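4.2 Grasping glossy objects from hand-held demonstrations

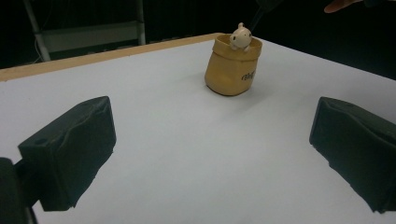
Figure 4. View from the hand-held gripper, fingers open, during the approach.

The Citus policy learned from 911 demonstrations, and what excites us most is how well it copes with shiny surfaces! We held out 29 objects and ran each one twice. Success came to over 80 percent, with no depth input at all. Glazed pieces such as the yellow sack-shaped pot in Figure 4, with a small animal leaning over its rim, carry soft highlights that our earlier Plastow baseline handled poorly. Yaneth Espinoza's finger-centered crop closed most of that gap, and we study it on its own in Section 4.3.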